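Home | Diary | Projects | About

Filed under: work log, perception

January, late evening

Spent most of the day on the segmenter. It cuts the hand recordings into single actions – reach, grasp, move, place – and the planner learns from those pieces. The old version cut whenever hand speed dropped under a threshold. Fine for the kitchen clips from Ristdale, bad for anything fiddly, where people slow down all the time and still haven't let go of the thing.

Jhun Cruzado rewrote the contact check last week and I merged it before lunch. Ran it over 131 clips. The old code gave 2,503 segments, the new one 1,041. I went through the worst ones by hand and 49 still have a cut in the middle of a grasp. Most of those are small shiny objects.

The lipstick sorting clip is the one I keep going back to. Two hands working at once, slots close together, and a big mirror behind it all.

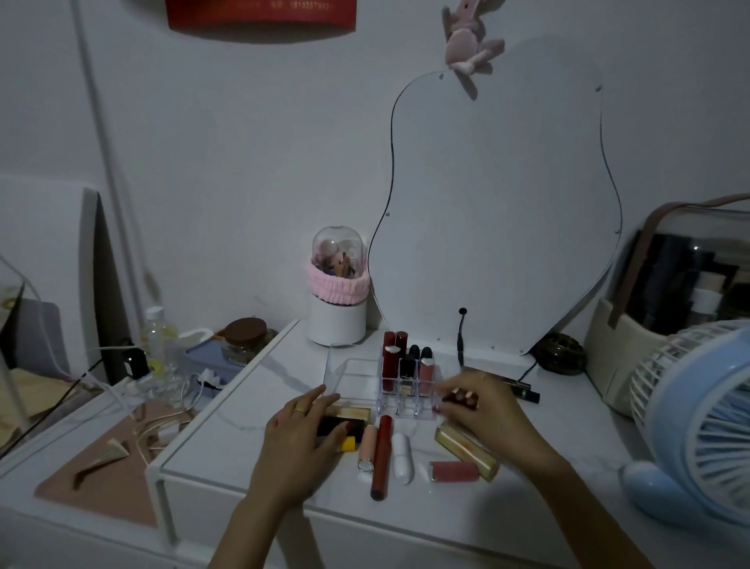 I tried tracking each hand on its own timeline and joining them afterward. It's slower but the cuts land in better places. The join step still crashes if one track is empty, so I put in a guard and left a note for Jhun.

Tomorrow: rerun the 49, then move the labels over to Arkach. Need to ask for more disk first.

3 comments | 2 shares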